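Hand-Held Gripper Sessions: Questions We Get a Lot

Who are these rules for?
Anyone who picks up a gripper at the Hedside workroom, whether it's your first morning or your 261st. Setareh Rostami wrote the first set and Jintana Kaewmanee keeps them up to date, so please bring your grumbles to her (she really does like hearing them).

How hard should I squeeze?
Just enough that the piece doesn't slip. We know it's tempting to clamp down, especially on smooth round things, but squeezing harder wears the pads and marks polished surfaces. Close slowly, let both fingers meet the piece, and stop there.

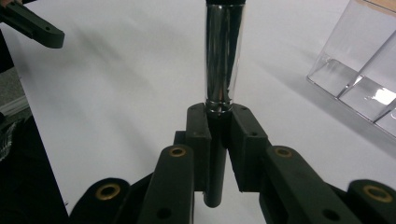

If you feel it start to turn in your grip, set it down and take hold again. A fresh grasp is always fine — we would much rather have a slow, clean take than a rescued one.

Can two grippers work over the same table?
Yes, and they often do. Keep the idle one clear until it's needed, and never pass over the other hand to reach something.

How often do the pivots get checked?
Every 300 grasps, or at the start of a shift if you've lost track, which happens to all of us. Wiggle each link gently. If anything feels loose, tag the tool and take another from the rack.

What about clear containers?
You're welcome to use them, but do look from the side before you reach in, as clear walls are easy to bump. Tell Ozan Eren if one gets chipped.

May I stop in the middle of a take?
Of course! Say "stop," lower the piece to the table, and open the fingers last.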